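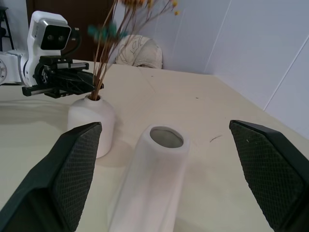
I spent most of Tuesday evening in the upstairs room of our library, listening to people argue about a bus company, and I came home so fired up that I couldn't sleep!

Some background for anyone outside town. Breteck has run our buses since 1992, when the council handed the routes over, and from August it wants to drop four of them. The 4 is the one that matters to me. It goes out past the old Torvik works to the estate and it runs 365 days a year, Christmas morning included, so the hospital cleaners and the care home staff depend on it completely. Take it away and you're looking at a taxi or a very long walk along a road with no pavement.

So the drivers and the passengers have teamed up, and I think it's brilliant. They've never really talked before, apart from "single to the station, please". Muammer Kılıçarslan, who drives the early shift, stood up and explained how the timetable gets made, and you could have heard a pin drop. The running times were set before the new traffic lights went in. Every bus is late by the second stop, the lateness goes down as poor performance, and then poor performance is used as a reason to cut the route. People were gasping!

The plan on the table is a fare strike. For one day everybody gets on, says good morning, and doesn't pay. The drivers carry on driving. I'd read about this being done in other countries and never imagined it being discussed under our library's terrible strip lights.

Not everyone liked it. Wellington Furtado from the tenants' group was worried about people with passes that can be taken off them, and about drivers being disciplined for going along with it. Fair points, both. He'd sooner see a petition and a big noisy turnout at the council meeting first – and he got a good round of applause too. There were people there who vote for every party going, and a few who told me they've given up voting altogether, and for two hours it didn't seem to matter much.

We didn't settle it. There's a second meeting next week, same room, seven o'clock, and the drivers are going to ask their union branch what it would and wouldn't back. I'm leaning towards the fare strike, but I could be talked into doing the petition first if it doesn't drag on past the summer.

If you use the 4, please come. Bring your neighbour as well, and if you've kept a note of late or missing buses, bring that too – Muammer wants dates and stops.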